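Finding the Look of Trerkwood: An Interview with the Film's Cinematographer

Trerkwood was photographed over eight weeks, almost all of it in one river valley and the beech woods above it. The film follows a forester in her last season before the estate is sold, and most of its running time is spent outdoors under a canopy. We spoke to its director of photography in the grading suite at Stellanau, the post house where the picture was finished, during a gap between the cinema grade and the home version.

The first decision was the shape of the picture. The director had written the script with a wide image in mind, but the tests pointed elsewhere.

"We shot a day of tests in 2.39 and a day in 1.66," the cinematographer says. "In 2.39 you lost the tops of the trees and you lost the ground. You had a band of trunks and a person standing among them. In 1.66 you could hold somebody's boots and still have leaves overhead. After that the question was closed."

The lenses were a set of spherical primes from Vieira, a small rental house that rehouses older stills glass for cinema use. The set has five focal lengths, of which two did most of the work.

"The 35 and the 50 were on the camera nearly all the time. The 85 came out for the scenes in the car and for one shot at the funeral. I had a 24 as well, and I think it is in the film twice. They are not matched as closely as a modern set. The 50 is warmer than the others and has a little more falloff in the corners. We measured it during prep and built a correction, then decided to leave the correction off for exteriors. Indoors, where you cut between the 35 and the 50 in the same conversation, it went back on."

Contrast under the trees was the main technical problem. On a clear morning the gaps in the canopy could sit six stops above a face, and the schedule gave no room to wait for cloud.

"You can't light a wood, or we couldn't. We had one generator and a track it could only get halfway up. So we worked with negative fill, which meant black cloth on one side, and we rated the camera so that more of its range sat above middle grey. That costs you in the shadows. I accepted some noise in the bark. When it was graded, the noise read as texture, and we added very little grain on top."
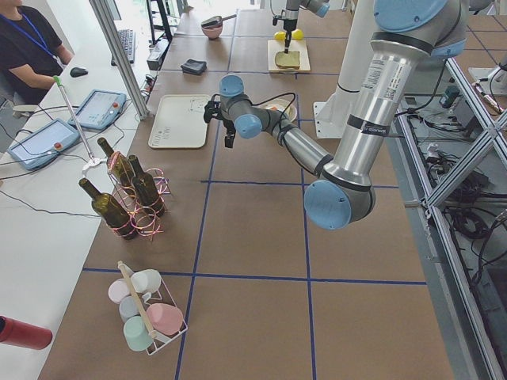 Two robot arms at a long work table, with a slice of bread on a cutting board at the far end.

Exposure was set by meter for the first week and from the waveform after that. A single viewing table, made before the shoot and never altered, was used on every monitor.

"I have worked on films with a different look file for each location, and by the end there is nobody on set who knows what they are looking at. With one file, if the picture looks too dark, it is too dark. The editor had the same file in the cutting room for months, so when we came to the grade there was no argument about what the scene had looked like in the edit."

The night material was handled differently. Of the three night sequences, two were shot at dusk over several evenings and the third, the search along the river, was shot in full darkness with the actors' own torches as the key.

"The torches were refitted by the electricians with a dimmable lamp, and there was a diffused source on the far bank to separate the water from the land. It is set so low that on its own you would not call it a light. On the waveform it is a line just above the bottom. In a good cinema you see the far bank. On a television in a bright room you don't, and we have had to talk about that."

Those discussions took up much of the finishing schedule. The conform came to 436 shots, a low number for a feature of this length, and each was graded in Levix, the colour system Stellanau uses across its rooms. The first pass took 12 days.

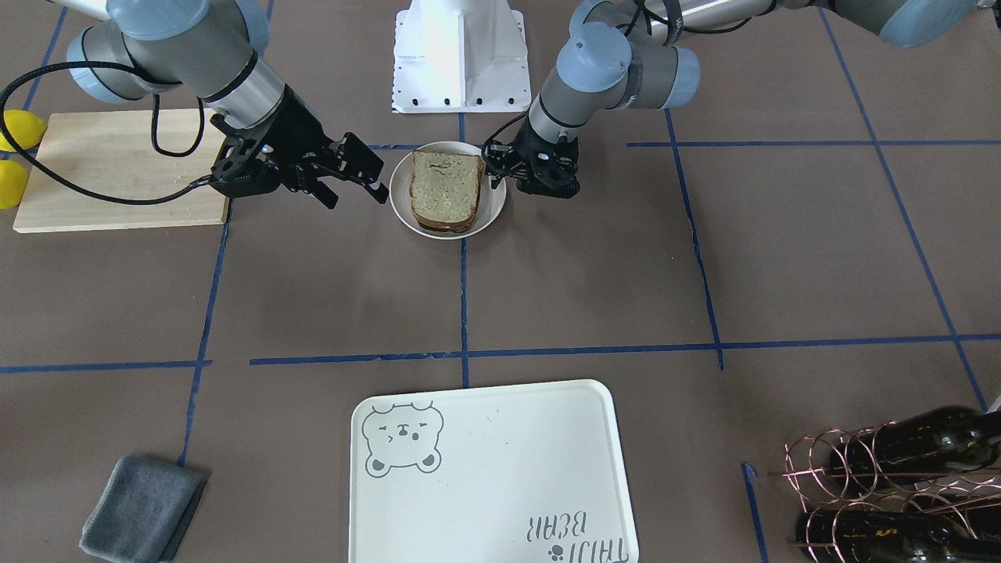 "A low shot count is slower than it sounds. When a take runs for two minutes outdoors, the sun moves, a cloud comes over, the actor walks from one side of a tree to the other. You are grading four or five shots that happen to be joined together. The long walk down from the ridge has more keyframes in it than the whole of the second reel."

For the home version the colourist did not simply lift the dark scenes. The lower part of the curve was reshaped so that faces came up and the background stayed where it was, and the torch beams were held down to keep the ratio between them and the skin.

"If you raise everything, the blacks go grey and the eye stops believing it is night. I would sooner lose the far bank. What you need in that scene is her face and the place where the beam lands."

Very little was done to the greens. Early in the grade a cooler version was tried, with the foliage pulled towards blue, and one reel was completed that way before it was dropped.

"It looked expensive and it looked like other films. Beech leaves in May have a lot of yellow in them, and the story depends on you noticing when that yellow goes. The last act was shot in the same month as the first, with the leaves thinned in frame by the art department and the ground dressed. If you have already taken the yellow out in reel one, you have nothing left to remove."

The ratio is protected on all deliverables, with black at the sides on a widescreen television. A cropped version was requested by one distributor and declined. The cinema master was signed off in the large room at Stellanau, and the home version is due to be checked there on a consumer display, with the blinds open.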